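Why I finally quit my storage unit

1 May 2019

So the storage unit is gone. I turned in the key this morning, the lady at the desk gave me a form to sign, and I drove home with the windows down and the radio way too loud. I've been meaning to write about this since December, when I first opened the bill and really looked at it, but I didn't want to announce anything until I'd done it. (I have announced things on this blog before. Remember the sourdough? Remember the half marathon?)

If you're new here, some background. When I moved to Pramville I went from a three-bedroom house to an apartment where you can touch the fridge from the couch. I love the apartment. But I had a house's worth of stuff, and I was not in a state to make decisions about it, so I rented a unit out at Mesis Self Storage, by the highway, and told myself it was for the summer. It was not for the summer. I'm a little embarrassed to say I stayed 21 months.

The unit was 100 square feet, and I packed it the way you pack when you're tired and it's getting dark. Boxes in the back with no labels. A mattress standing up. A desk on its side with lamps stuffed between the legs. If I wanted anything from the back I had to unload half of it into the hallway, so of course I never wanted anything from the back, and I ended up buying a second set of the things I already owned. I now have two identical cheese graters. I don't even grate that much cheese!

What got me moving was adding up what I'd paid. I'm not going to put the whole number here, but the last stretch alone, after the price went up twice, came to $790, and for that money I had visited my belongings exactly once, to get a folding chair. I sat in the kitchen with the calculator and thought, that is a very expensive folding chair.

I'd read all the decluttering advice, same as everyone. Hold it and see how it makes you feel, put it in a box for a year, take a picture and let it go. Some of that helped a bit. The trouble for me was that it all assumes you're standing in your nice warm house with a cup of tea, and I was in a metal corridor with a light on a timer that clicked off every few minutes, waving my arms to get it to come back on. You don't have deep feelings in those conditions. You just want to go home, and I think that's why it worked so well.

My system, if you can call it that, was one carload each Saturday. Whatever fit in the car had to leave the unit that day and couldn't go back. Some of it came home with me, a lot went to the thrift store, and the rest went to the transfer station. I didn't sort anything ahead of time. I took whatever was nearest the door, which meant the first two weeks were all lamps.

The thrift store was picky, by the way, and I was kind of hurt by that. They wouldn't take the mattress (fair) or the desk (rude). They did take every single lamp. They also took a bread machine I was sure was broken, and I told them I was sure it was broken, and the guy at the back door shrugged and put it on the cart anyway. I hope somebody out there is eating warm bread.

Then there were the books. I had twenty boxes in my head but when I got down to it there were only nine, and two of those were old phone books and manuals for appliances I'd left behind in the house. I kept my cookbooks and a run of mysteries by Illés that I've read so many times the covers have gone soft. The rest I let go without opening, and I can't tell you now what a single one of them was.
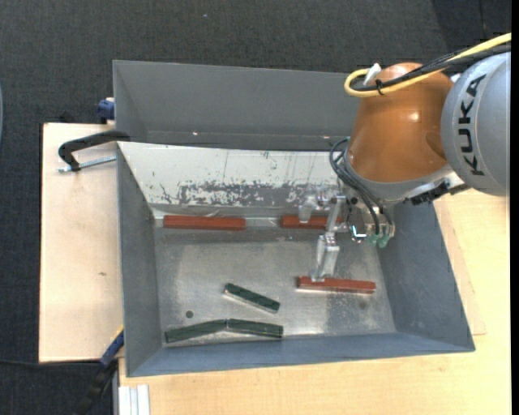
The hardest day was the one with the paper. I had four big plastic tubs of it, going all the way back to high school, and I'd been dreading those tubs more than the furniture. I brought them home and put a movie on and went through them on the floor. Most of it was bank statements. There was a whole folder about a car I sold ages ago, with every oil change in it, very neat, so apparently I used to be a different person. I found some letters I was glad to have, and a terrible poem I was less glad to have, and I kept both. Everything I'm keeping fits in one shoebox now, and it lives on top of the closet.

A few things I would tell you if you have a unit and a bad feeling about it. Look up your actual rate, today, because mine was not the rate I had in my head. Read the part about giving notice, too. Mine wanted it in writing and I nearly paid for another month over it. Bring a flashlight and gloves. Bring a snack, a real one. And go alone, at least the first time, or you'll spend the whole afternoon telling the story of each thing to whoever came with you, and at the end of it you'll have moved one lamp.

Do I regret anything? Sort of. There was a green armchair I used to read in, and I didn't have room for it, and I think about it when I'm sitting on the couch with my feet against the fridge. I also gave away my good ladder and then needed a ladder some 20 minutes after I got home. But I haven't missed the rest at all, and it's nice to drive past that place on the highway and not get that little pinch in my stomach.

The storage money is going into a jar (well, an account, but I named it Jar) and I'd like to use it for a week at Lake Erel in the fall, if I can find a cabin that isn't booked already. If any of you have stayed up there, tell me which side of the lake is the quiet one. And if anyone needs a cheese grater, I'm serious, I'll mail it to you.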